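4.2 Handle form and reported ease of use

Households in the Cudulden sample were asked to rate every fitted cabinet in the kitchen on ease of opening, ease of closing and ease of cleaning. Ratings were given on a scale from 1 (very hard) to 7 (very easy). Of the households visited, 87 returned complete forms. Partial forms were kept for the analysis of cleaning, where missing items were few, and dropped from the analysis of opening.

Handles were sorted into 4 classes: knobs, recessed grips, straight bars and turned bars. The last class covers any bar whose thickness changes along its length. Bars with a bend at the end were placed in the class that matched the grip section, and the shape of the mounting base was recorded separately. Two raters sorted all handles from the survey sheets and settled disagreements by discussion. Most disagreements concerned worn knobs that had been replaced with parts of a different type. A turned bar on a dark panel is shown in Figure 3.

Opening scores were lowest for recessed grips and highest for the two bar classes. The gap between straight and turned bars was small and changed sign when households with a member over the age of 82 were removed. We therefore treat the bar classes together in the models that follow. Knobs fell between bars and recessed grips, with a wide spread. Part of this spread is linked to door weight: knobs on tall pantry doors scored well below knobs on wall cabinets in the same kitchen.

Cleaning scores ran in the opposite direction. Recessed grips were rated easiest to clean in the Fagundes district, where most kitchens had been refitted under a single contract, and only slightly easier than knobs in Cloltberg, where fittings were older and more mixed. Respondents who gave turned bars a low cleaning score often wrote that grease collects where the bar narrows and at the edge of the base. Finish was not controlled in the survey, and we cannot separate the effect of shape from that of surface coating. 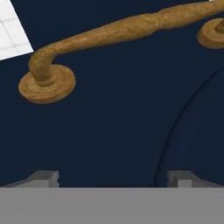
Figure 3. Turned bar handle with a wood-grain look and a round base, on a dark navy panel (computer rendering).

The Flullow cycling test was used to check whether low opening scores could be explained by stiff hinges. One door per kitchen was opened and closed 2,000 times at a fixed speed, and the pull force was read at the start and at the end of the run. Force at the start was weakly related to the opening score. Change in force over the run was not. Adding starting force to the model reduced the coefficient for recessed grips but left its sign and order unchanged.

Two limits apply to these results. Households chose their own fittings in Cloltberg and may have picked handles that suited them, which would raise scores for every class. Doors in the cycling test were also selected by the household, and under-sink doors were seldom offered. Section 4.3 repeats the analysis for drawers, where the direction of pull is the same for all handle classes.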